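Comparing two pairs of hand-held grippers

July 28, 2018

I spent most of this week switching between two pairs of hand-held grippers, and I want to write down what I found before I forget it. The older pair is the Prilarcombe. The newer one is the Irley. Both are black, both are wired, and both log the jaw position and the video to the same controller, a Purnness box I've had on the shelf for a year.

The test is boring on purpose. Pick a thing up, put it in the wire basket, take it out again. I do 50 rounds with one pair, take a break, then do 50 with the other. Soledad Ponce did the same on two of the days so I'd have a second set of hands to compare.
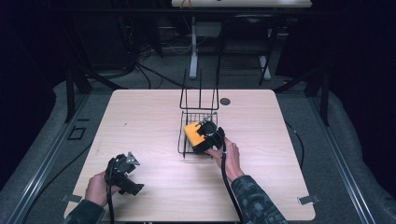

Right gripper on the basket job, left one waiting with its jaws open.

The Irley handle is easier on the thumb. With the Prilarcombe I had to stop after four sets because my wrist hurt. With the Irley I could keep going until lunch. The trigger is lighter and the jaws close at the speed I expect them to.

The Prilarcombe still wins on cables. Its plug locks. The Irley plug is a push fit, and I lost two recordings when it worked itself out in the middle of a set. I put tape on it and had no more trouble, but I shouldn't need tape on something that cost 800 dollars.

Camera view matters more than I thought it would. I want both fingertips in the picture at all times and plenty of table past them, so I can tell where the jaws are going before they close. I checked this with the jaws open over bare wood before putting anything down. It's also a good way to look over the pads.

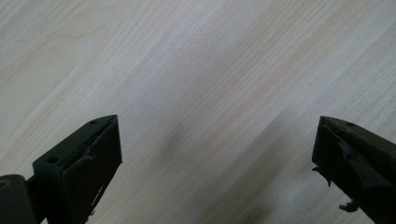 Mai wrote back after I sent her my notes: I'd stop worrying about the plug and look at what you're spending on pads. Mine were rated for 3000 closes and I never got near that with anything that has hard corners. Try a thinner covering and glue it all the way to the edge.

I hadn't been counting closes per pad, so I've added a column for it in the log. I have enough sheet rubber here to cut four sets in two thicknesses, and I'll run them on the Irley first. The Prilarcombe gets the same treatment after that if the glue holds.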